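Home How-To Cleaning Workshop About

We use cookies to remember your preferences. Accept Decline

Tidying the Cables Behind Your Equipment

Dec 24, 2024

I put this job off until February last year, and I was sorry I'd waited, so let me talk you into doing yours over the holidays while the house is full of people you can hand things to.

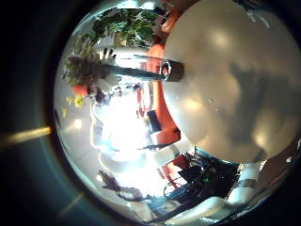
Before you touch a single cable, switch everything off and unplug it at the wall. Then pour yourself a coffee and follow each cord with your fingers from one end to the other, putting a strip of masking tape on both ends as you go. Write the same name on each strip — "lamp," "speaker," whatever makes sense to you.

Now pull out anything that isn't attached at both ends. I found 2 old chargers that way, and a phone cord I'd been hunting for ages!

Gather what's left into bundles, keeping power cords apart from the thin signal ones. I like the soft Dunero wraps (a pack of 8 did my whole desk), but strips of old fabric work too. Leave a gentle loop near each plug so nothing gets tugged, and please don't pull the wraps tight.

Wipe the dust away with a dry cloth, plug things back in one at a time, and check that each one comes on before you move to the next.

Sign up for our newsletter and get new how-tos by email.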